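Progress report to the Hallar fund, computer refurbishment grant
18th January
Prepared by Firouzeh Ghaffari, with stock notes from Gemechu Sisay

You asked for a plain account of where the Tsegaye workshop stands against the plan we agreed on in April. I'll give the numbers first and then say why I don't fully trust them.

## Where we are

The plan called for 376 desktop computers to be stripped, checked, refitted and handed over to schools by the end of the grant. We have handed over 168. On paper that puts us slightly behind. In my view we are further behind than that, for two reasons.

First, the machines we finished were the easy ones. They came from a single office clearance, were all one model, and most of them needed a drive and a clean. What is left on the shelves is mixed, and some of it should never have been accepted. Second, the plan counted a machine as done when it switched on. I stopped using that rule in the fall. A computer that starts once on our bench and fails in a classroom is worse than one we never sent, and two schools have already made that point to me in writing.

## Work at the bench

The approach remains one machine at a time. The tower goes down on its side, the side panel comes off, and the drive, memory and cabling are checked before anyone talks about software. Gemechu wants the hard drive dealt with before anything else is touched. I was against this order because it slows down the first step, but I've dropped the objection. Under the old order we twice lost track of which drive had come out of which case.

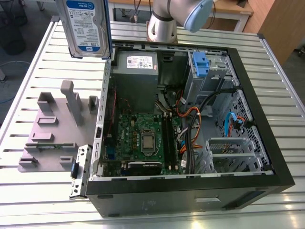
*Dell desktop with the side panel off, and a WD Blue 3.5-inch hard drive.*

The fixture tray for small parts is in use next to the case. I approved it without much hope. It does keep brackets and loose boards from wandering across the table, and I'll give it that much. Whether it saves any time is another question. The claim in the last report that it "speeds up every job" had no measurement behind it, and I'd ask you to disregard it until we have one.

Cabling is still the slowest part of reassembly. Power and data leads have to be routed back past the drive cage so that the panel will close, and people rush it. Gemechu has written a one-page guide for the bench. I have read it and it's fine, but we've had guides before.

## Drives

All drives are to be wiped and tested before reuse. The wiping is done and the log is complete. The testing is patchier. We have been using the short test, which takes a few minutes and mostly tells us that the drive spins. The long test takes hours, and the plan allowed no bench time for it. I want it made the rule for every reused drive, and I accept that this will cut our monthly output.

Hutov offered us a batch of 100 used drives free of charge. I have not said yes. They came with no test records, and free drives still have to be checked by someone we pay.

## Money

Spending on parts stands at $1,574, nearly all of it on memory and power supplies bought from Brisier. That is under budget, and I would not read it as good news. It's low because the harder machines haven't been opened yet. Expect the parts line to rise once they are, and expect some towers to be broken up for spares when the repair costs more than the computer is worth.

## What I'd like you to decide

- Let us count a machine as finished only after the long drive test and a full day running.
- Accept a lower target, or extend the grant to cover the slower work. I can't promise the full number by the original date and won't pretend to.
- Allow broken-up towers to be reported on a separate line. At present they vanish from the figures, which makes our success rate look better than it is.

Gemechu is more hopeful than I am and thinks the mixed stock will go faster once it has been sorted by model. He may be right. Sorting starts next week, and I'll send you the list by model when it's finished, including the ones we shouldn't have taken.

One smaller matter: the second bench was promised before the holidays and has not arrived. I have asked for a delivery date twice. If there is still no answer by the end of the month I'll cancel the order and buy locally, within the same budget line.

F. Ghaffari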